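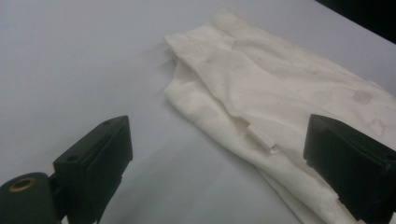 사진: 카트리오나 치점 / 플란브리지 천 살림 모임

흰 천을 만지는 시간: 얼룩, 구김, 그리고 개키기

2026년 5월 11일
글 이오나 갤브레이스

흰 천 한 장을 탁자에 올려놓고 한참 들여다본 적 있으신가요? 저는 요즘 이게 너무 재미있습니다! 플란브리지에서 천 살림 모임을 시작하고 나서부터는 남의 집에 가도 행주걸이부터 보게 되고, 식당에 가면 냅킨을 뒤집어서 가장자리 박음질을 확인하게 됐어요(같이 밥 먹는 사람들한테는 조금 미안합니다). 이번 사진첩은 흰 천 편입니다. 사진에 한두 줄씩 붙이고, 모임에서 나온 이야기를 그 아래에 이어서 적었습니다. 이야기가 사진보다 훨씬 길어졌는데, 다들 할 말이 많았거든요.

흰 탁자 위의 흰 천. 탁자는 푸른 기가 도는 차가운 흰색이고 천은 크림색이 살짝 섞인 흰색이라, 둘을 붙여 놓으니 같은 흰색이 하나도 없습니다. 구김 사이로 분홍빛 섞인 옅은 황갈색 얼룩이 번져 있는데, 가장자리가 흐릿해서 볼수록 수채화 같아요.

천 가운데쯤에 빳빳하게 선 작은 흰 조각도 눈여겨봐 주세요. 박아 넣은 라벨 같기도 하고 접힌 모서리 같기도 한데, 모임 단체방에서는 의견이 딱 반으로 갈렸습니다. 저는 라벨 쪽입니다.

흰색에 대하여

모임에서 제일 먼저 한 이야기가 색 이야기였습니다. 흰 천이라고 하면 다 같은 흰색을 떠올리는데, 집에 있는 흰 천을 전부 꺼내서 나란히 놓아 보면 정말 깜짝 놀랍니다. 우윳빛, 뼈 색, 눈 색, 오래된 종이 색! 새로 산 것일수록 푸른 쪽이고 오래 쓴 것일수록 노란 쪽이려니 했는데 꼭 그렇지도 않았어요. 처음부터 표백하지 않은 실로 짠 천은 새것일 때 오히려 누렇고, 빨수록 조금씩 밝아집니다. 할머니가 쓰시던 베갯잇이 제가 작년에 산 베갯잇보다 하얀 걸 보고 한동안 말이 없어졌습니다.

색을 비교할 때는 낮에 창가에서 하시길 권합니다. 전구 아래에서는 누런 기가 다 묻혀 버려요. 흐린 날 창가가 제일 정직하고, 햇빛이 바로 드는 자리는 너무 밝아서 또 안 보입니다. 그리고 비교할 천은 한 겹 말고 여러 겹으로 접어서 보세요. 얇은 천은 밑에 깔린 색이 비쳐서, 갈색 식탁에 올리면 갈색 천이 되고 맙니다.

구김에 대하여

구김은 억울한 면이 있습니다. 다리미만 들면 없애야 하는 것 취급을 받지만, 구김만큼 천의 성격을 잘 보여 주는 것도 없거든요. 손에 꼭 쥐었다가 놓았을 때 날카로운 선이 남는 천이 있고, 둥글고 굵은 주름만 남는 천이 있고, 슬그머니 펴지는 천이 있습니다. 마는 날카롭게 꺾이고, 면은 그 중간쯤이고, 혼방은 대체로 모르는 척합니다. 실이 굵고 성글게 짠 행주는 구겨 놓아도 폭신한 능선이 생겨서 저는 그게 참 예쁩니다.

하미시 서덜랜드 씨는 모임에 처음 오던 날 가방에서 구겨진 마 손수건을 꺼내더니, 이건 다린 적이 한 번도 없다고 아주 자랑스럽게 말했습니다. 마른 손수건을 손바닥으로 쓸어서 펴고, 가장자리를 맞춰 접고, 두꺼운 책 밑에 하룻밤 눌러 둔다고요. 다음 모임까지 저도 그대로 해 봤는데 꽤 그럴듯하게 펴졌습니다. 칼 같은 선은 안 나오지만 식탁에 올리기에는 충분해요. 다만 책은 꼭 마른 천 위에만 올려 주세요. 저는 덜 마른 걸 눌렀다가 책 표지가 울었습니다(빌린 책이었습니다).

말릴 때 한 번만 제대로 털어도 구김이 많이 줄어듭니다. 두 모서리를 잡고 팔을 쭉 뻗어서, 탁 소리가 나게. 그다음 가장자리를 손으로 조금씩 당겨서 모양을 잡고 넙니다. 이게 귀찮은 날에는 그냥 널고 구김을 받아들이면 됩니다. 저는 일주일의 절반쯤은 받아들이는 쪽입니다.

얼룩에 대하여

이 부분에서 단체방 알림이 제일 많이 울렸습니다! 흰 천을 오래 쓰는 사람이라면 누구나 얼룩 하나쯤은 사연을 외우고 있더라고요. 즈디슬라바 하블리체크 씨의 식탁보에는 자두잼 자국이 있는데, 8월에 잼을 만들다가 냄비를 옮기면서 떨어뜨린 것이라고 합니다. 여러 번 빨아서 이제는 분홍인지 갈색인지도 모를 색이 되었지만 어디 있는지는 눈 감고도 짚을 수 있다고요. 그 자리에 일부러 소금 그릇을 놓는다는 이야기에 다들 고개를 끄덕였습니다.

모임에서 나온 얼룩 이야기를 대강 모아 보면 이렇습니다.

분홍이나 붉은 기가 도는 자국은 과일, 포도주, 화장품, 물 빠진 빨래까지 후보가 많습니다. 색만 보고 원인을 맞히기는 어려워요. 모를 때는 찬물부터 시작합니다. 뜨거운 물을 먼저 부으면 어떤 얼룩은 그대로 자리를 잡아 버립니다.

차와 커피는 생긴 자리에서 바로 찬물로 헹구면 제일 쉽습니다. 문제는 바로 헹구는 날이 별로 없다는 것이지요. 하루가 지난 것은 미지근한 물에 산소계 표백제를 풀어 담가 둡니다. 색실로 수를 놓은 천이라면 안 보이는 구석에 먼저 시험해 보세요.

기름은 물보다 주방 세제가 먼저입니다. 마른 상태에서 세제를 한 방울 떨어뜨려 손끝으로 살살 두드리고, 조금 두었다가 헹굽니다. 비비면 실이 일어나서 얼룩이 빠진 뒤에도 자국이 남은 것처럼 보입니다.

회색이나 베이지색으로 흐릿하게 퍼진 자국은 오래 만진 손자국이거나, 서랍 바닥에서 옮은 색이거나, 덜 헹군 세제가 남은 것일 때가 많습니다. 이런 건 한 군데를 공략하기보다 통째로 다시 빠는 편이 빠릅니다.

삶는 이야기도 빠질 수 없습니다. 저희 집은 행주를 80도쯤까지만 데우고 불을 끕니다. 펄펄 끓이는 집도 있고 절대 안 삶는 집도 있는데, 일제 쿠스크 씨는 삶는 쪽의 대표라서 냄비 크기부터 젓는 막대까지 할 말이 아주 많았습니다. 막대는 색이 배어나지 않는 것으로, 냄비는 천이 헤엄칠 수 있을 만큼 넉넉한 것으로! 천이 헤엄친다는 표현이 마음에 들어서 받아 적어 두었습니다.

그래도 안 빠지는 얼룩은 그냥 둡니다. 얼룩이 남은 천이라고 해서 일을 못 하는 건 아니니까요. 접을 때 안쪽으로 들어가게 하면 손님상에도 오를 수 있고, 그것도 어려우면 유리창 닦는 천으로 자리를 옮기면 됩니다. 오래 써서 부드러워진 천은 유리를 닦을 때 보풀도 덜 남고, 손에 감기는 느낌이 새 걸레하고는 비교가 안 됩니다.

라벨에 대하여

라벨은 떼야 할까요, 둬야 할까요? 저는 오랫동안 떼는 사람이었습니다. 목덜미에 닿는 것도 아닌데 행주 라벨까지 다 뗐어요. 그런데 카트리오나 씨가 라벨을 손잡이처럼 쓰는 걸 보고 생각이 바뀌었습니다. 빨래 더미에서 라벨을 잡고 쏙 뽑아 올리고, 개킬 때는 라벨이 있는 모서리를 항상 왼쪽 아래에 둡니다. 그러면 앞뒤를 확인하느라 뒤집을 일이 없고, 쌓아 놓으면 모서리가 한쪽으로 모여서 보기에도 시원합니다. 저는 이걸 배우고 나서 집에 있는 천을 전부 다시 개켰습니다. 밤 열두 시가 넘어서요!

라벨을 떼기로 하셨다면 실을 한 땀씩 끊어 주세요. 잡아당기면 가장자리 박음질까지 따라 나옵니다. 떼기 전에 세탁 표시를 공책에 옮겨 적어 두는 것도 좋습니다. 저는 안 적어 두었다가 마인지 면인지 모르는 천이 서랍 한 칸을 차지하고 있습니다.

글씨가 다 지워진 라벨도 그냥 두고 쓰는 분이 많았습니다. 읽을 것은 없어도 잡을 데는 있다는 거지요. 라벨 대신 흰 면 테이프를 짧게 잘라 고리로 달아 놓은 분도 있었는데, 걸어서 말리기에는 이쪽이 훨씬 편해 보였습니다. 고리는 양 끝을 두 번씩 박아야 오래갑니다.

개키기에 대하여

드디어 개키기입니다. 제가 이 모임에서 가장 좋아하는 순서예요. 같은 크기의 천을 나눠 주고 평소대로 접어 보라고 하면 똑같이 접는 사람이 없습니다. 반으로, 또 반으로 접는 사람이 있고, 세로로 세 겹을 만든 다음 돌돌 마는 사람이 있고, 모서리 하나를 삼각형으로 넘겨서 주머니처럼 끼우는 사람도 있습니다. 다들 어릴 때 집에서 본 대로 접는다고 해요. 저희 어머니는 행주는 세 겹, 수건은 네 겹이었는데 왜 다르냐고 여쭤 보니 서랍이 그렇게 생겼다고 하셨습니다.

그래서 저는 서랍부터 재는 방법을 씁니다. 우리 집 부엌 서랍은 안쪽 폭에 맞추면 접은 천의 너비가 22센티미터일 때 두 줄이 딱 들어갑니다. 두꺼운 종이를 그 폭으로 잘라서 서랍 옆에 꽂아 두고, 헷갈리는 날에는 그 위에 대고 접어요. 처음에는 유난스럽다는 소리를 들었는데 지금은 식구들도 종이를 찾습니다.

접는 순서는 이렇게 합니다.

먼저 천을 탁자에 펼치고 가운데에서 바깥으로 손바닥을 쓸어 공기를 뺍니다. 겹쳐 뭉친 부분이 있으면 잡아당기지 말고 모서리를 찾아서 들어 올리세요. 모서리만 찾으면 나머지는 저절로 풀립니다.

긴 쪽을 기준으로 삼등분해서 한쪽을 넘기고, 반대쪽을 그 위에 덮습니다. 얼룩이 있으면 이때 안쪽으로 보냅니다.

그다음 짧은 쪽을 반으로 접고, 접힌 선을 손날로 한 번 눌러 줍니다. 누르는 건 한 번이면 충분합니다.

쌓을 때는 접힌 쪽이 앞으로 오게 둡니다. 둥근 등이 나란히 보이는 게 저는 그렇게 좋더라고요. 빵집 진열장 같습니다.

천이 축 늘어지는 얇은 것이면 마지막에 반으로 접는 대신 말아서 세워 둡니다. 얇은 천은 납작하게 쌓으면 한 장 꺼낼 때 위아래가 같이 딸려 나옵니다. 도톰한 행주는 반대로 말면 부피가 너무 커지니 납작하게 두시고요.

탁자에 대하여

접는 탁자도 은근히 중요합니다. 너무 거친 상판은 성근 천의 올을 잡아채고, 너무 반들거리는 상판은 얇은 천이 자꾸 미끄러져서 모서리가 안 맞아요. 저는 매끈하면서 광이 없는 흰 상판이 제일 좋습니다. 흰 천을 올렸을 때 얼룩도 잘 보이고, 색 차이도 바로 드러납니다. 어두운 상판은 먼지와 보풀이 잘 보여서 검은 옷을 정리할 때 쓰기 좋고요. 높이는 서서 접을 때 허리가 굽지 않을 정도, 그러니까 손목이 편하게 내려가는 높이면 됩니다. 식탁이 낮으면 차라리 앉아서 하세요. 한 시간만 숙이고 접어 보면 무슨 말인지 아실 거예요.

받은 쪽지 몇 개

모임 우편함에 들어온 쪽지도 옮겨 둡니다.

“식구가 많아서 누구 수건인지 자꾸 헷갈렸는데 모서리에 색실로 한 땀씩 떠 두니 해결됐습니다. 막내는 초록색을 골랐어요.”

“흰 천은 흰 천끼리만 빨라는 말을 무시했다가 전부 연분홍이 됐습니다. 그런데 은근히 마음에 듭니다.” (저도 봤는데 정말 예뻤습니다!)

“다림질을 포기한 뒤로 식탁보를 더 자주 깔게 됐어요. 구겨진 채로 깔아도 접시를 올리면 아무도 모릅니다.”

“할머니가 쓰시던 냅킨에 숫자 477이 빨간 실로 수놓여 있습니다. 무슨 번호인지 아시는 분 계신가요?”

마지막 쪽지는 저희도 무척 궁금합니다. 세탁소 번호라는 의견과 기숙사 사물 번호라는 의견이 나왔는데, 비슷한 숫자가 있는 천을 가진 분이 계시면 꼭 알려 주세요. 숫자의 크기와 실 색깔, 어느 모서리에 있는지까지 적어 주시면 큰 도움이 됩니다.

다음 사진첩은 줄무늬 행주 편입니다. 파란 줄, 빨간 줄, 다 바래서 줄이 있었는지도 모르겠는 것까지 전부 환영합니다. 다려서 보내지 않으셔도 되고요, 쓰던 그대로 펼쳐서 찍어 주시면 됩니다. 줄이 가로인지 세로인지로 벌써 단체방이 시끄러운데, 저는 세로라고 생각합니다.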